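Do you need something between plates when packing them in a cloth?
Posted in Moving House

Flumach
Member, 27 posts

We're moving to a smaller place on Wednesday and I've run out of packing paper. I do have plenty of old tablecloths and tea towels. Can I wrap everyday plates in one big cloth, or will they chip? They're a mixed lot, one grey, one green, one blue and so on, plus some white cups. The drive is 80 km, the last bit gravel.

Carnitance
Member, 1,181 posts

Cloth is fine. I've done 3 moves that way and lost one saucer.

Lay the cloth flat on a table and smooth out the worst of the creases. Put one plate near a corner, fold the corner over it, set the next plate on top and fold again. Every plate should have at least one layer between it and its neighbour — two if the cloth is thin.
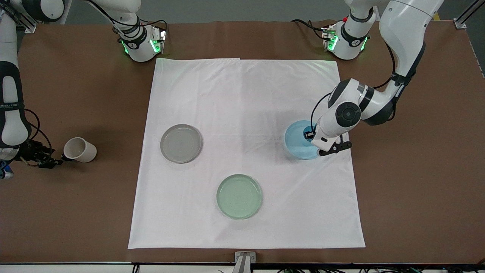 When the bundle is done, tuck the loose ends in and stand it on its edge in the box, never flat. Pad the bottom of the box with a towel first. Cups go in last, each in its own tea towel, with a sock or serviette stuffed inside. Don't hang them off each other by the handles.

Keep the box small. A big one full of plates is too heavy to carry safely.

Rutherford
New member

Just put them in the car on someone's lap. Worked for us.

Pastport
Member

Agree with Carnitance, but wash the cloths first. Mine had grit in them and it scratched the glaze on two good plates.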